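Blue in building
From Welleck Reference, the open encyclopedia

Blue in building means the use of blue pigment, glaze or stain on walls, doors and structural parts. Covers outdoor and indoor work.
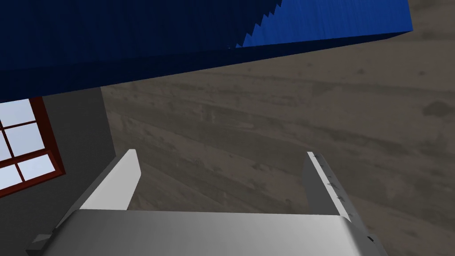
Early use

Costly at first. Ground minerals, later plant dyes mixed in limewash. Mostly kept for doors, shutters and ceilings. Limewash blues faded fast and were redone every spring in many towns. In Hovomden the old market hall kept its blue ceiling through 22 repaintings, the last one in September before the roof was replaced.

Synthetic pigments

Prussian blue, early 1700s. Cheap, strong, but weak against lime, so not much good on fresh plaster. Synthetic ultramarine came in the 1820s and held up better there. Cobalt blue stayed expensive. Phthalocyanine blues arrived in the 1930s and took over alot of the exterior paint trade.

Dark and light shades

Navy soaks up more sun than pale blue and can get much hotter on a south wall. Paint on timber may crack sooner. Pale blues show dirt and rust stains. See also Llewellyn scale (fading).

Regional names

Flemier blue: a grayish limewash shade, coastal. Hovomden blue: deeper, used on barn doors. The two are often mixed up in older catalogs, wich list them under one number, 148.

Further reading

Bontu Zeleke, Limewash and Color, chapter 20.

Last edited May 2020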